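Hourani Housewares Questions "Lifetime" Claims on Nonstick Cookware, Drops the Word From Its Own Boxes

19/05/2023 – Hourani, a family-run seller of pots and pans, said today that it will stop using the word "lifetime" on its packaging and in its catalog, and it invited the rest of the trade to explain what the word is supposed to mean.

The change takes effect in July and covers every coated pan in the company's Rokmont and Florau lines. New boxes will carry a plain statement of how long the coating is covered, what counts as normal wear, and who pays for shipping on a return. The coating on both lines will be covered for 2 years.

"We had a lifetime promise on the box and two pages of exceptions inside it," said Karlijn Stevens, managing director of Hourani. "Metal spoons, dishwashers, high heat, the wrong kind of oil spray. If you cooked with the pan, you had probably broken the terms by the end of the first month. I don't know whose lifetime we had in mind."

The company reached its decision after reading through 200 warranty claims from its own customers. Of those, 60 were turned down for reasons the customers could not reasonably have known at the time of purchase, by the company's own reckoning. Another 35 were dropped by the customer once the cost of mailing a heavy pan became clear. Hourani says it will reopen all of these and has begun writing to the people involved.

Stevens said she doubts that a longer promise means a better pan. "A coating is a thin layer that wears out. Some wear out slower than others, and we would like to think ours is one of those, but I have been in this business long enough to be suspicious of anyone who tells you it will outlive you. That includes our old brochures."

Hourani is also taking the phrases "professional grade" and "chef tested" off its boxes. The company was unable to find a written standard behind the first. As for the second, its records show that a chef did test an early Florau skillet, and that he sent back a list of complaints about the handle. The handle has since been changed. The list was never published, and Hourani will put it on its website along with the new warranty terms.

Retailers have not all welcomed the news. Nomum, a kitchen store chain that carries both lines, asked whether shoppers would pick a pan with a 2-year promise when the one next to it says forever. 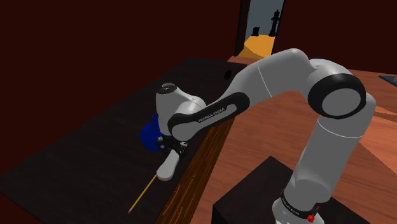
"It's a fair question and I don't have a comforting answer," Stevens said. "We may lose sales. I would still like to see the fine print on the other box."

Nomum will go on stocking Rokmont and Florau – at least through the holiday season – and will keep paper copies of the new terms at the register.

Prices will stay the same. Customers who bought a pan under the old warranty keep it, exceptions and all, or can switch to the new terms if those suit them better. Proof of purchase is needed, though a card statement will do if the receipt is gone.

Hourani makes no claim that the new boxes are greener, smarter or more exciting than the old ones. They are the same size and the same brown cardboard, with more words on the back.

About Hourani
Hourani sells cookware and kitchen tools under the Rokmont and Florau names through independent stores and by mail. Copies of the old and new warranty terms are available from the company's press office on request.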